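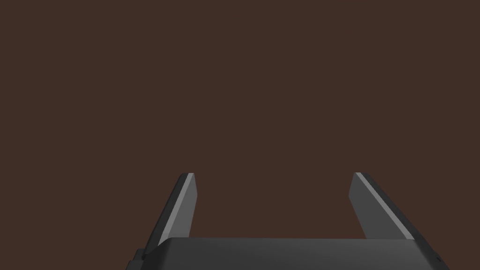
Gray gripper fingers against plain brown, rendered.

Topic: Egg tempera over casein ground, cracking at the corners

pluseck_panels
Fine cracks at all four corners of a gessoed poplar panel, copy of a small Sienese saint. The ground is six coats of Girdale casein over linen. Sanded to 200 grit between coats. Is this the ground or the wood?

tessera_h
Ground. Casein gets brittle when it goes on thick. Use rabbit skin glue gesso like the old panels.

Amancay Ojeda
I disagree. Corner cracks that run with the grain are usually wood movement. Which way do they run, and is the back sealed?

pluseck_panels
With the grain, mostly. Back is bare.

Amancay Ojeda
Then seal the back – two coats of shellac – and leave it a month before filling anything.

tessera_h
Plenty of 14th century panels have bare backs and sound gesso. The bare back proves nothing.

Roussel_gilt
Those panels were also much thicker. On thin stock I seal both faces. Sanding at 100 between coats gives the next layer more tooth, too.

tessera_h
Fair on thickness. I would still scrape the casein off and start over.

pluseck_panels
Sealing the back first. If the cracks get longer I will strip it.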